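Gripper closes early on parts lying on their side, sim only

Skirkport Makers Help > Builds > Arms and motion

Hongjun Qiu
Posted Sunday

I'm building a small sorting cell in my garage and have been working it out in simulation before I bolt anything down. The arm hangs off a wedge mount I modeled myself. The job is to take black cylinders with yellow end caps from a tray and lay them on a wooden fixture board. There's a green bin next to the board that I'm not using yet.

Picking an upright cylinder works nearly every time. Picking one that lies on its side works maybe half the time. The fingers start closing before the arm has finished coming down, so they pinch the top of the part and it squirts out sideways. I'm running the Ketum planner with stock settings, and the descent is 40 mm.

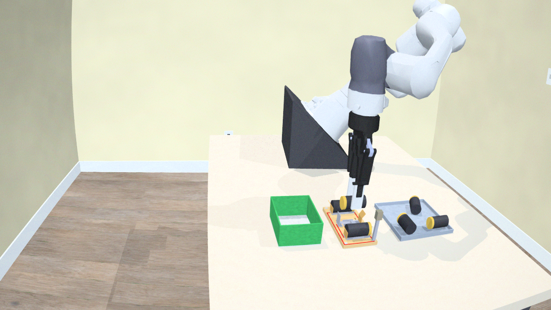

Should I fix this in the sim first or just build the thing and tune it on the real arm?

Fix it in the sim. A sequencing fault will follow you onto the real arm, and there it can bend a finger. Leave friction and grip force for the hardware, because the sim numbers for those are only a starting point.

I had typed that last part as a note to myself after talking to Shufen Jiang at the shop. I still don't know where to look for the fault itself.

Guilan Tang
Marked as helpful by 6 members

Your close command is most likely going out when the planner reports the path as sent, which is earlier than the arm arriving. I had the same trouble with Ketum on my own build. Look for the setting that waits on joint error and turn it on, then add a short dwell before the close. I use 113 ms, which is just where I stopped fiddling.

Upright parts hide the problem. The fingers have a lot of cylinder to close on, so a few millimeters high doesn't matter. With one lying down you have only its diameter to work with.

Also check that your grasp height is measured from the tray floor and not from the tabletop. Print the target height and the actual height at the moment of closing and post both.

Arturo Bortolotti

Could be the physics step too. Try a smaller one. I gave up on sim and just jog mine by hand.

Hongjun Qiu

It was the wait setting. Height at close was 9 mm above target, now it's under 1. I left the physics step alone. Upright picks are a bit slower than before but I can live with that. Next I'm going to see if it holds up with the parts turned at odd angles.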